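# Does a plastic box keep your stuff safe?

*By Yamila Cáceres, for the Bilbridge Kids' Page*

Grown-ups love to say, "Put it in a box and it'll be fine." Will it? I have opened plenty of boxes with broken things inside, so I don't take this on trust, and you don't have to either. Let's look at what a plastic box can do and what it only seems to do.

Start with the sides. Most plastic storage boxes are made by squeezing hot, soft plastic into a metal mold. The plastic cools, goes stiff, and keeps the shape of the mold. If the inside of the mold was polished, the box comes out shiny. Shiny looks strong, but shine is only how smooth the surface is. A thin, weak box can be just as shiny as a thick one.

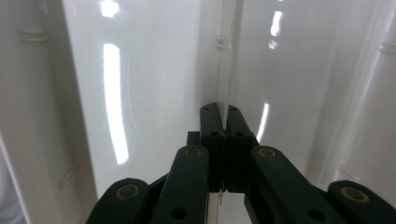

Corners do more of the work than people think. Press the middle of a flat plastic wall and it often bends. Press near a corner and it usually bends much less, as each wall helps hold up the one beside it. When two glossy white walls come up and meet like these, the upright line between them is where I'd expect the box to be stiffest. Expecting is different from knowing, though, so try it with a box at home. Push gently with one finger in the middle of a side, then push just as gently next to the corner.

A smooth wall has a problem, too. Things slide on it. Lay a toy car in a big smooth box, carry it up the stairs, and listen. Slide, bump, slide, bump. The box is keeping the car away from the rain and the dog, but it isn't keeping the car still, and the bumping is what chips the paint. So when somebody tells you a thing is safe in a box, ask what it's supposed to be safe from.

## What about the label?

Some boxes come with big promises. I have one from a company called Werton, and the label says the lid has been "tested for 3,701 openings." That is a very exact number. Who opened it? Did they open it carefully, or the way you open a box when you're late for soccer? Was there anything in it? The label doesn't say. Maybe the test was a good one. I can't tell from a sticker, and you can't either.

Another word to watch for is "airtight." It means no air can get in or out. A lid that only rests on the rim is not airtight. Many airtight lids have a soft, squishy ring that gets pressed down all the way around. If you can't find a ring or anything else that closes the gap, be suspicious.

## Lids, handles, and clips

A lid by itself keeps out dust. It doesn't do much if the box tips over. That's why many boxes have clips, which hook over the edge and pull the lid down. If there are 2 clips, on opposite sides, each one stops its own side from popping up. Fasten only one and the other side can still lift.

A handle on the lid is handy, but think about what it means. When you pick up a box that way, all the weight of the box hangs from the clips. A box of feathers? No problem. A box of rocks? I would put my hands under the bottom, whatever the label says.

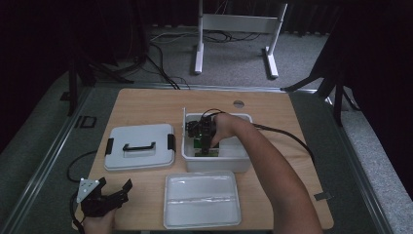

Why do people take the lid all the way off to pack a box?

It gives them room for both hands, and they can see where each thing is going. A lid that stays in the way can get knocked and fall on whatever is being packed.

Things with cords take extra care. A black cable hanging over the rim, like the one coming out of this open box, has to go somewhere before the lid can close. If you shut a lid on a cord, it can get pinched, and a bad pinch can hurt the wires inside where you won't see it. Coil the cord in loose loops and tuck it in. Some people say you should wrap it as tightly as you can so it takes up less space. I don't believe that's good advice. Tight bends are hard on wires.

## Try to prove me wrong

I said that sliding is a bigger problem than people think. Check it. You need:

- a plastic box with a lid
- 2 crackers that match
- a dish towel

Put one cracker in the box, close the lid, and shake while you count to 20. Take it out and look at it. Wipe up the crumbs. Now wrap the other cracker in the towel, put it in the same box, and shake it the same way for the same time.

If both crackers break, then I was too sure about the towel. If neither breaks, shake harder, but shake just as hard both times or your test isn't fair. Do it again with 2 new crackers before you tell your friends what you found - once could be luck.

You may eat the evidence if your box was clean.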